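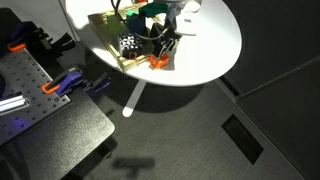 The table, with the wooden tray on it.

Cleaning and restoring a glossy white table top that has gone dull

Posted by halfpastnoon in Furniture Care, Jul 30, 2021

I have a round white table that I bought used when a dental office near me was closing down. The top is glossy white. If you put your cheek down near the surface and look toward the window, there is a dull area on one side where the shine is lower than on the rest. It isn't sticky and it doesn't feel rough. It is most obvious in the late afternoon.

I don't know what the top is made of. The seller called it a Fitus table but I can't find a label on it anywhere, and I can't find the maker online either. It could be lacquer, it could be laminate, it could be something else.

What I have done so far:

Warm water and a little dish soap, wiped off with plain water after. No change.

White vinegar and water, half and half. It looked better for a day and then the same as before.

A spray polish called Endix that was under the sink when we moved in. This made it shiny but also smeary, and every fingerprint showed. I think I used too much. I washed it again with dish soap and most of the smear came off.

I have not used anything abrasive. My brother-in-law says to use toothpaste and my neighbor says to use car polish, and I don't want to do either one until I hear from somebody who has done it on white furniture.

I also want to know what to do day to day once it is fixed. It gets used for coffee, mail and whatever else gets put down on it. 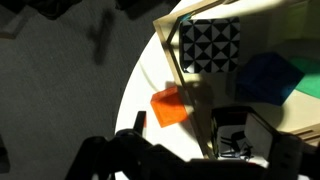
Blocks on the tray and one beside it, with the gray carpet behind.

The room has carpet, so I would like to avoid anything that drips or that I have to rinse off with a lot of water. Moving the table outside is possible but I'd need help getting it down the stairs.

I paid 45 dollars for it, so I am not going to pay a refinisher.

Marek Halás

You need to find out what the surface is before you do anything else. Lacquer and laminate do not get treated the same way.

Take a cotton swab and a little denatured alcohol and go to the underside, close to the edge, where the finish wraps around. Rub one small spot for a few seconds. If the swab picks up white or the spot goes soft, you have a lacquer or a paint, and you should keep alcohol and most spray cleaners off the top. If nothing happens, it is probably laminate or a hard catalyzed finish, and those take more abuse. Sometimes the underside isn't finished at all and then the test tells you nothing. In that case treat it as lacquer.

Next, get rid of the old polish. Those sprays often have silicone or oil in them and dish soap only takes off part of it. I use odorless mineral spirits on a soft white cloth. The cloth should be damp. Wipe a section, turn the cloth, wipe again, then go over it with a dry cloth. Open a window and do not leave the cloth balled up in the trash when you finish. Lay it flat outside until it dries. Test that on the underside as well.

After that, wait until the next day and look at it in the same afternoon light. A lot of dull patches are just layers of cleaner. If it is still dull, the finish itself has fine scratches from years of being wiped with paper towels, which I would expect from an office.

For fine scratches I would use a plastic polish or a very mild automotive swirl remover, by hand, with a microfiber cloth. Your neighbor is closer to right than your brother-in-law. Toothpaste varies too much from one brand to the next, and some of them are gritty enough to leave the spot duller than when you started. Work an area the size of your palm, light pressure, and stop after a minute to look. Do not use a machine. On an edge you can go through the color before you notice.

On laminate, polishing does less. The shine is in the top sheet and once it is worn you can't bring much of it back. You can make it more even but that is the limit.

I did a white lacquered sideboard this way in September a few years ago. It took two evenings. It was not like new but the patch was gone unless you knew where it had been.

For dripping, put an old sheet down over the carpet. You are only using damp cloths, so you shouldn't need to carry it down the stairs.

tilda_rw

Just put a tablecloth on it. We had a white one for 6 years and I gave up by the second. Also vinegar is bad for everything, people use it way too much.

If you don't like tablecloths there is clear vinyl you can get cut to size. Tedesco sells it off the roll. It does yellow after a while.

halfpastnoon (original poster)

Thank you both. I did the swab test under the edge and nothing came off, so I am going with laminate or a hard finish. I did the mineral spirits on Saturday morning. The cloth came up more yellow than I expected and I went through 5 of them. The dull part is much smaller now. I may leave it at that.

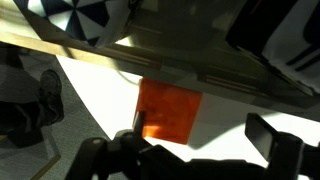
Black and white triangles, close up.

I'm still thinking over the tablecloth. My only problem with vinyl is that my sister had it on her kitchen table and water got trapped underneath and left a ring.

gord.p.lindqvist

Agree with most of what Marek wrote. Two things to add.

Felt dots under anything that stays on the table. Trays, lamps, planters. People slide them around without lifting and that is where the scratches come from. I use the Skavon ones in the small size. Check them once in a while, as grit gets stuck in the felt and then they are worse than having none.

For daily cleaning, a barely damp microfiber cloth and then a dry one. Wash the cloths without fabric softener. Softener leaves a film on the cloth and the film goes on the table, and you end up back where you started.

No paper towels and no melamine sponges. The melamine ones are a fine abrasive and they will take the gloss off in one cleaning. I did that to a white desk and it never came back.

233 people found this page helpful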